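Standholm Facilities Support
Ticket 584: Missing and loose L-brackets, raised-rim work table, Room 30
Status: Closed
Posted 2 October by the Facilities Desk
Reading time: 6 minutes
Print this page | E-mail this page

Reported issue

The requester states that the rim of the large gray work table moves when leaned on, and that a small white bracket was found on the tabletop. The requester asks whether the bracket belongs to the table, whether the table may remain in use, and whether replacement parts are held in stock.

Equipment concerned

Work table, dark gray matte top, raised black rim, supplied by Drulumex. Light-colored side table with black metal frame, supplied by Sowa. Both items were entered on the room inventory in April.

Initial response

The requester was asked to keep the bracket where it had been found until a technician could attend, and to avoid placing heavy items against the rim. The requester was also asked to confirm whether any shelving, signs or cable covers had recently been removed from the room. The answer was that a cable cover had been taken down from the far wall, but that its fixings had been bagged and handed in at the desk.

The desk checked the bag. It contained screws and flat clips only. The cable cover was therefore ruled out as the source of the bracket.

First visit

The technician attended in the morning. The work table was in use and had not been cleared, and the requester asked that the cardboard box beyond the rim be left closed. The inspection was carried out with the box in place. The cups and the bottle on the side table were also left alone, although users are reminded that the room rules ask for drinks to be kept off the work table itself.
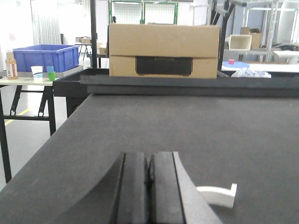

Could the bracket simply be glued back, as was done with the one in the next room? The request came in from the second user of the room, who added that the table was needed every day and that waiting for a part seemed excessive for something so small. The same user asked whether the rim served any purpose or could be taken off altogether.

The desk replied that adhesive is not an approved repair for this table. The rim is held by brackets screwed from below, and a glued bracket cannot be tightened or checked afterward. The bracket in the next room has been added to the list for correction under a separate ticket. On the second point, the rim keeps small items from rolling off the far side of the top, and the supplier's warranty requires it to stay fitted.

Findings

1. The rim was tested by hand along its full length. Movement was found on the right half only. The left half was firm.

2. The underside of the table was inspected with a flashlight. One bracket position on the right half was vacant. The screw hole was clean and the thread was in good condition.

3. The loose bracket was compared with those still fitted. It was the same shape, but shorter in the long arm. The technician tried it in the vacant position and the holes did not line up.

4. The side table was checked at the same time. Its legs were tight and its top was level. No bracket of this pattern is used in its assembly.

The conclusion at this stage was that two separate matters were present: a bracket missing from the work table, and a loose bracket from some other item. The missing bracket was not found in the room. The floor was checked as far as the side table and along the wall, and the requester looked through the storage boxes later the same day without result.

Identification of the loose bracket

The part was measured at the desk and compared with the sample board. It matched the Zudar drawer stop, size 49, which is fitted to the low cabinets used in several rooms on this floor. Room 30 had one of these cabinets until April, when it was moved to the corridor. The corridor cabinet was opened and one drawer stop was found to be absent. How the part came to be on the work table has not been established, and the desk does not propose to look into it further.

The drawer stop was refitted to the corridor cabinet. The drawer was opened and closed several times and stops correctly.

Repair to the work table

A rim bracket was requested from stores. The stock record showed 3,000 units, but this proved to be an entry error: the figure belonged to the screws listed on the line below. No rim brackets were held. The record has been corrected and a small quantity has been ordered for stock.

To avoid a delay, one bracket was taken from an unused table of the same model in the storeroom. That table has been tagged and is not to be issued until the new brackets arrive – the tag is on the left front leg.

Second visit

The replacement bracket was fitted from below with a new screw. The remaining brackets on the right half were tightened by a quarter turn each. The rim was then tested again by hand along its full length, and no movement was found. The tabletop was not marked by the work.

Advice to users of the room

Please do not lift or drag the work table by its rim. Two people should lift it from under the top, one at each short end.

Small parts found on the table or the floor should be placed in an envelope, marked with the room number, and brought to the desk. They should not be thrown away, even where they appear to be packaging.

If the rim moves again, please reopen this ticket and state which side is affected. A photograph of the underside is helpful but is not required.

Further correspondence

The requester asked whether the table could be used on the day of the second visit. The desk confirmed that it could, with no waiting time.

The second user asked to be told when the bracket in the next room would be replaced. The desk replied that this depends on the same order, and that notice will be sent to both rooms when the parts have been received.

Outstanding items

Rim brackets, Drulumex: on order.
Tagged table in storeroom: to be completed on delivery.
Glued bracket, next room: separate ticket, open.

Ticket closed with the agreement of the requester.

Print this page | E-mail this page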